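Why Does Soap Get Things Clean?

Soap is one of the oldest helpers in the home. People use it on hands, clothes, floors and dishes. Most of us use it every day without thinking about how it works. The Grendow Museum of Everyday Science has prepared this page for readers aged 9 and up, so that young people can learn what soap does and try a small test of their own.

Water is very good at washing away some kinds of dirt. Sugar, salt and fruit juice all mix easily with it. Oil and butter do not. If you pour cooking oil into a glass of water, the oil floats to the top and stays there. Stir it, and it breaks into drops. Leave it alone for a short time, and the drops join up again.
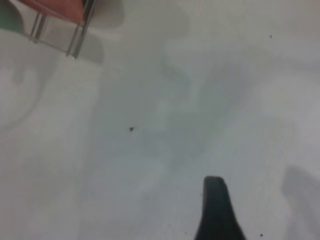
SCIENCE AT HOME

How soap works

Everything around you is made of very tiny parts called molecules. They are much too small to see. A soap molecule is long and thin, and its two ends behave in different ways. One end is drawn to water. The other end stays away from water and is drawn to grease.

When you wash a greasy pan, the grease-loving ends push into the grease. The water-loving ends stay outside, in the water. Soon each little drop of grease has soap all the way around it. Scientists call this tiny ball a micelle (say "my-SELL"). The drops can no longer join together, and the rinse water carries them down the drain.

Warm water helps, as it makes many kinds of grease softer. Scrubbing helps too – it breaks the grease into smaller pieces that the soap can surround.
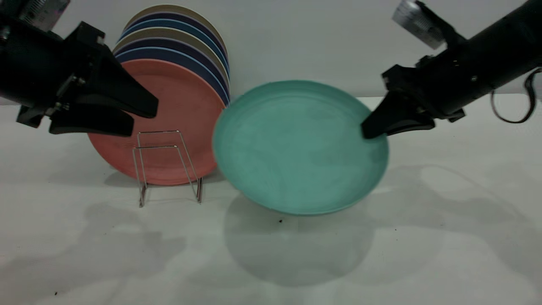
Long ago, soap was made from animal fat and wood ashes. Today it may be made from plant oils such as olive, palm or coconut oil. The liquid used for dishes is usually a detergent. Detergents do the same job as soap, but they work better in hard water, the kind that has a lot of minerals in it. Soap and hard water together can leave a gray film called soap scum.

Try it yourself

Ask an adult before you begin. Pour some milk into a shallow dish and sprinkle a little ground pepper on top. Dip a clean cotton swab in dish soap and touch it to the middle of the milk. Watch where the pepper goes. Throw the milk away afterward and wash your hands.

Words to know

Molecule: a very tiny part of a substance.
Micelle: a tiny ball of soap molecules, often with grease inside.
Detergent: a cleaner that works much like soap.

Text by Subira Nyaga. Reviewed for the museum by Torbjørn Hellström.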